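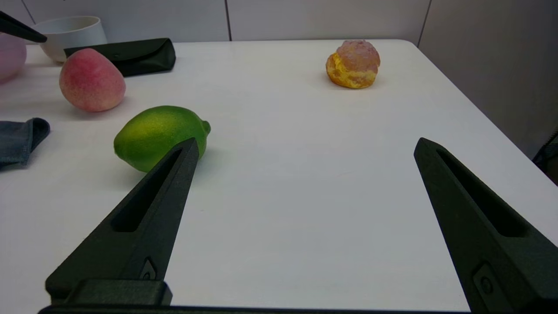 The kitchen table, January edition

Waldemar Sadowski
January 14, 2020
41 likes - 6 comments - Share

Hi again! If you're new, these galleries are just me putting up pictures of ordinary tabletops and whatever has landed on them. I started with my grandmother's sideboard one April and never quite stopped, and there are over 2,000 pictures in the folder now (most of them fruit, I'm afraid).

This one is called "Lime, peach, cream puff" because I'm terrible at titles. I love the lime best - it's a bit lumpy and goes from yellow to green on top, with that little point at one end. The peach has the pink-red blush I always hope for when I buy them and hardly ever get.

The cream puff sits way over on the right, all by itself, with its crackly pinkish top. Poppy Greenwood gave me her recipe for that kind of topping last year and I still roll it too thick! Butter, brown sugar, flour, a little food coloring, then 15 minutes in the freezer before you cut the circles. Mine slide off sideways in the oven, but they taste fine.

Then there's the black pouch with the snap, behind the peach, and the white bowl, and the folded grey-blue cloth with the navy on top. I'm a sucker for a folded cloth. White tables need something soft on them or they start to feel like a dentist's office.

Next up is the hallway shelf, once I've sorted the pictures. If you have a cream puff topping that stays put, please leave it in the comments.

Share this gallery (2)
6 comments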